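We use cookies to remember your settings and count visits. Accept | Manage choices

Last edited in November
By the Haugland Houseplant Reference staff

Bottom watering

Bottom watering, also called watering from below, is a way of watering potted plants in which the pot is set in a shallow layer of water and the soil draws moisture up through the drainage holes. It is used for seedlings, African violets and many other plants grown indoors. The opposite practice, pouring water onto the soil surface, is usually called top watering.

How it works

Water moves up through potting mix by capillary action. The small gaps between particles of peat, coir or bark pull water upward against gravity, and the pull is stronger where the gaps are smaller. A fine seed-starting mix therefore wets to a greater height than a coarse orchid bark. The pot must have at least one drainage hole, and the mix must touch the bottom of the pot. A layer of gravel or broken pottery in the base breaks the contact and slows or stops the flow.

Very dry peat repels water. Growers who have let a pot dry out completely often wet the surface first, then finish from below.

Equipment

Any watertight container with a flat floor and low sides will serve. Plastic trays are common, as are baking dishes, sinks and plant saucers. Trays used on furniture should be checked for cracks, as slow leaks can mark a finish before they are noticed.

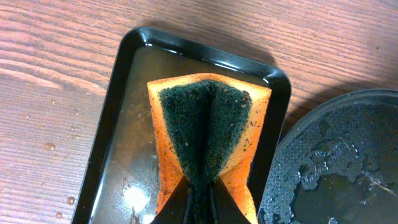
Readers of the Lunstead growers' newsletter have disagreed over how long a pot should stand. Gorkosis wrote that half an hour was plenty for anything in a four-inch pot, and that leaving violets in water overnight had cost a whole shelf of them to crown rot. Most printed guides give a similar range, from 20 minutes to an hour, and advise taking the pot out once the surface feels moist.

Advantages and drawbacks

Leaves and crowns stay dry, which matters for plants with hairy foliage. Seeds are not washed out of place. A dry surface is also less attractive to fungus gnats, although a surface kept moist from below gives no such benefit.

The main drawback is salt buildup. Minerals from tap water and fertilizer rise with the moisture and stay behind when it evaporates, leaving a white crust on the soil or the pot rim. Flushing the pot from the top every month or two removes most of it. Large floor pots are seldom watered this way - a full one may weigh 50 pounds or more and is awkward to lift in and out.

Pots that share a tray also share root diseases, so a sick plant is best watered alone.

Related articles
Capillary mats
Damping off
Wick watering
Repotting African violets
Hard water and houseplants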